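Week 9: Good practice at a shared tabletop cell

Read this before the Friday lab. It covers the rules for setting up and working at a cell where more than one arm can reach the same parts. The course uses the Skernitz handbook, chapter 2, and these notes only add to it.

**Before power-up**

- Find the emergency stop and say out loud where it is. Both partners do this.
- Check that the base is bolted down and that the connector is fully seated.
- Look along every cable and hose from end to end. Each one needs slack for the full reach of the joint it serves.
- Read the warning labels on the arm. Don't cover or peel them.

**Workspace limits**

Mark the edge of the work area with something physical. Tape is allowed for a single session, a rail is better. Parts, tools and drinks stay outside it — so do hands, unless the arms are stopped.

Each arm gets its own zone in software. Where zones overlap, only one arm may hold the overlap at a time, and the program has to release it before the other moves in.

**Markers**

Tags go flat on the face, with a white margin left around them. Never reuse an ID on two parts in the same cell. After any change to the layout, run the pose check again and write the result in the log under job 3206.

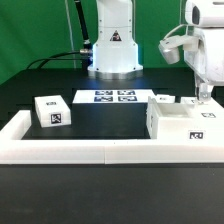 *Photo: Wanda Czerwiński, Prasbridge lab*

Tags are on the front faces as well as on top. A front tag helps when an arm blocks the view from overhead. The white rail along the front and up the left side is the kind of border meant in the section on limits.

**Shutting down**

Park the arms, open the grippers, then cut power. Sign the sheet in room 526. Questions about the log go to Igor Ostrowski.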